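The Second House at Gratton

Leanne Fothergill had sold tickets at the Hollis Theatre for six winters before she sat through a whole show. She had seen plenty of endings, standing at the back with the cash tin under her arm, and a fair few openings when the foyer was quiet. The middle of things she knew only from the noise through the doors.

The Christmas revue was called Bila that year. It had 671 seats to fill twice a day and filled them. Families drove in from Gratton and past it, and the kids wore their good shoes and got their programs sticky.

"You're in row F tonight," said Sheila Marsden, who ran front of house. "Freya Hebden's doing the window."

"Freya can't work the machine."

"Then she'll learn it. Go and sit down."

So Leanne sat down. On her left was an older man with a paper bag of licorice. He told her his name was Trevor Sowerby and that his daughter was in the chorus, third from the end, the tall one. He offered her the bag. She took a piece to be polite and found she liked it.

The lights went. Leanne waited for the part she knew, where the brass comes in and someone's toddler starts crying, and when it came it was much louder than it was from the foyer.

Then the dancers came on in silver, and Trevor leaned forward with his hands on his knees.

"There," he said. "That's Chelsea."
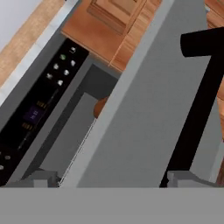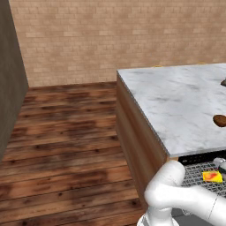 She was good. Leanne had sold her a coffee most mornings and had taken her for one of the office girls. She kicked as high as the rest and a little later than the rest, and by the second number the lateness had gone.

At interval Leanne went out to check on the window. Freya had the float spread over the counter and was 200 dollars out.

"It's the exchanges," Leanne said. "You've rung them twice."

"Aren't you supposed to be watching?"

"It's interval."

She fixed two of them and left Freya to do the others. The bell rang. Trevor had kept her seat with his coat, though no one else had a ticket for it, and he had eaten most of the licorice.

"Does she come home for Christmas?" Leanne asked him.

"Two shows Christmas Eve," he said. "I come here."

The curtain went up on the snow scene. Leanne put the bag on the armrest between them, where they could both reach it.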